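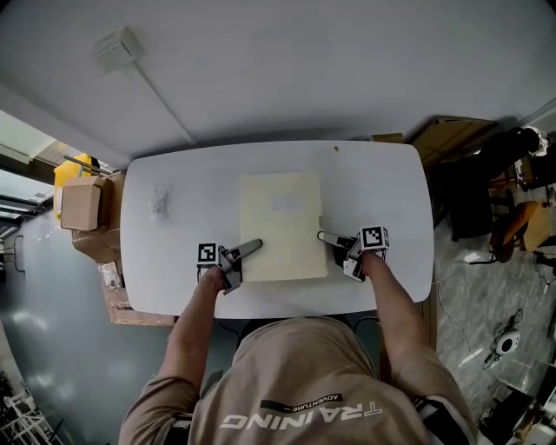
Hand-held grippers, long gray fingers, flat stock

Sunday, November 1, 2020

Sunday because the room is quiet and because Johannes wants a yes or no on the Koncombe fingers before anyone orders more. My answer is a yes with a limp.

Setup: Koncombe fingers on both hand-helds, marker cube on top of each, cream board flat on the white table. Task is the boring one. Close on the board left and right, lift, turn it a quarter, put it down, let go. 50 tries with these, 50 with the stubby Dong fingers I did in the week. Same board, same table, same operator, same sore thumbs.

Dong: 31 clean. Koncombe: 44 clean. I was ready to write a grumpy paragraph about long fingers and had to throw it out.

Where the long ones win is getting under the edge. The tip is thin enough to slide in without chasing the board across the table, and I can come in at a slant with the left hand and keep my knuckles off the surface. With the Dongs I spent half the session herding.

Where they lose is twist. Lift with the right hand a hair early and the finger bows, the board dips, and the grip drifts toward the tip, where there is very little grip to be had. All six failures were that. Five of them were the right hand. Eero says this is a finding about me and the spec sheet should leave the hardware out of it. Noted, Eero.

Tracking: cubes held up better than I expected. Kekness dropped the right marker 3 times in the whole run, always when I leaned in and put my own head between it and the camera. The left one never dropped. Raising the camera would help. So would a smaller head. I've asked for the bracket.

Latency on the jaw signal is still ugly. Log shows the close event arriving after the board has visibly started moving, worst case 383 ms. The Reltasell controller was supposed to fix this in May. I swapped the right-hand cable for the short one and it made no difference I'd put my name to, but it swings less, so it stays.

Weight: the right unit feels heavier than the left. Eero put both on the kitchen scale and they match to the gram. It still feels heavier.

To do
- repeat with the board face down, in case the marks on it are doing something to the friction (doubt it)
- stiffer insert for the right finger, try the printed one first
- firmware 3520 on one unit only, so there's a way back
- Johannes to do 50 of his own, so we can settle whether it's the finger or my right arm
- new grip pads, the left is going shiny at the tip

Raw logs are in the usual folder under "longfinger". Tries 12 and 13 are one file, I forgot to press stop.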